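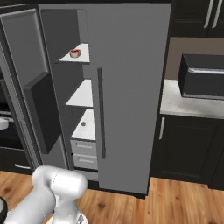
The pretend kitchen, with the fridge door partly open and the robot's white arm down in front.

Our robot is called Skilolon and we're building it in the shared workshop at Clestberg. Real arm, not finished yet. So it practices on a computer first! Pretend kitchen, pretend fridge, pretend arm. It's called a simulation.

Why? Robots bump things. A lot. In there nothing breaks, you just press reset.

Opening a fridge is hard for a robot. Find the handle, which is long and thin. Grab it. Pull, but step back too or the door hits you. Then look on the shelves.

We let it try 449 times in the simulaton. First 20 were terrible. Next job is bolting the real arm together, 5 joints, lots of screws. Hopefuly done by July.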